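Home | Club Notices | Checklists | Results | Contact

Kurnham College Robotics Club
Pre-Run Inspection: Simulated Kitchen Task, Prirkodix Student Round
Wednesday, June 30, 2021
Prepared by Kai-wen Yang, Inspection Lead

This checklist is to be completed by each team before a scored run is started. Comments recorded by the inspector form part of the team's entry.
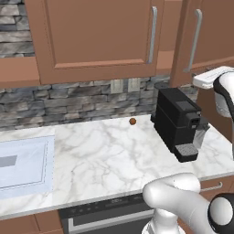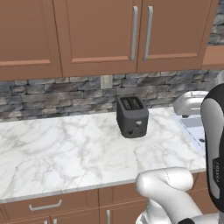 Simulated kitchen, two views.

Section A: Scene and start position

A1. Scene file opens without warnings. PASS
A2. Arm clear of the cabinets and stonework when the scene is loaded. PASS
Comment: Teams are reminded that clearance must be checked from more than one view.
A3. Joint limits set to the values in the round rules. PASS
A4. Collision checking switched on for the arm, the gripper and all fixed units. FAIL, corrected
Comment: The sink had been left out of the collision list. The team added it and the scene was reloaded in the presence of the inspector.

Section B: Control program

B1. Stop command halts all joints from any stage of the task. PASS
B2. Run ends by itself at 2000 steps. PASS
B3. Gripper force kept within the permitted setting. PASS
Comment: The setting is entered by hand in two separate files. It should be held in one.
B4. Program returns the arm to its start position after a stop. NOT TESTED
Comment: To be tested before the December round. A team may not carry this item forward a second time.

Section C: Records and workplace

C1. Run log saved under the team name - Florkden or Thevar - and the attempt number. PASS
C2. 15 practice runs logged before inspection. PASS
C3. Screens, leads and bags kept off the walkway. FAIL, corrected
C4. A member of staff present throughout. PASS

Result: accepted with comments. Item B4 remains open. Any change to the control program after inspection requires Sections A and B to be completed again.

Comments (3)

Chin-lung Shek: Does the repeat inspection apply if only the log folder is changed? Thevar would like to move theirs this week.

Kai-wen Yang: No. A change of folder is covered by C1 alone. Please send me the new location.

Florkden team: B3 is done, both programs now read the force setting from the same file. We understand this means A and B again and have asked for a slot.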